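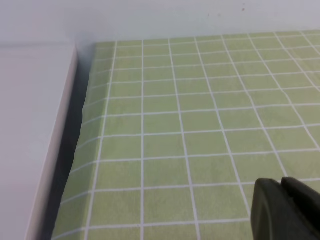
4.2 Do campaign pauses change anything?

Parties that suspend campaigning after a violent incident usually say the same things: respect for the dead, safety of supporters, a call on the government to act. Newspaper accounts tend to take the statement as the event. We wanted to know what happened in the days that followed, and whether the word "suspended" described anything a voter in the district would have noticed.

Our material is the Punden district file, which covers 152 announced pauses in local and regional contests. Halvorsen and Peeters (see Section 2) read the same file as evidence that pauses lower tension between rival camps. We are less sure. Their measure is the number of complaints lodged with the election office while the pause was in force, and complaints are mostly lodged about rallies. If there are no rallies there will be fewer complaints about them. That tells us something about the complaint form and very little about tension.

A second problem is what counts as a pause. In 30 of the cases the party gave no end date and never announced a return. Halvorsen and Peeters treat these as pauses lasting until election day. Local radio logs from Ovia and Lecomte suggest otherwise: paid spots kept running, and candidates went on giving interviews in which they spoke mainly about why they were not campaigning. Westerberg has argued that such interviews are a form of mourning and should be left out of any count. Perhaps. They were also, in several of the logs we read, longer than the interviews the same candidates had given before.

Figure 6. Announced campaign pauses by stated reason and by length, Punden district file. Cases with no end date are shown separately. Pauses called by more than one party in the same contest are counted once for each party.

Figure 6 shows that pauses called after an attack on a party's own supporters were longer than those called after attacks on the general public. It would be easy to make too much of this. Parties that have lost members have practical reasons to stop, among them funerals, damaged offices and drivers who refuse to go out. We found 16 statements that mentioned any of these. The rest spoke only of solidarity, and we have no way of telling from a press statement which motive came first.

Nor does the file support the harsher reading, popular among columnists in Istora, that pauses are called by candidates who expect to lose. Kristiansen's polling series covers only 20 of the contests, and in those the party calling the pause was sometimes ahead, sometimes behind, and often too close to its rival for the series to say. The columnists name two or three cases each, usually the same ones. A pattern built from the cases everyone remembers should not be trusted much further than that.

What we can say is narrower. Public meetings did stop in most contests where a pause was announced, at least for the first days. Door-to-door work is poorly recorded and may well have continued. We found no clear difference in turnout between wards with a pause and neighboring wards without one, though the wards are few and the November boundary changes make some of the comparisons doubtful. Aasen's suggestion that turnout fell among first-time voters rests on a single survey question, asked after the result was known, and we do not rely on it.

We return to the problem of missing end dates in Section 5, where the open cases are recoded under two different rules. The main estimates move more than we would like.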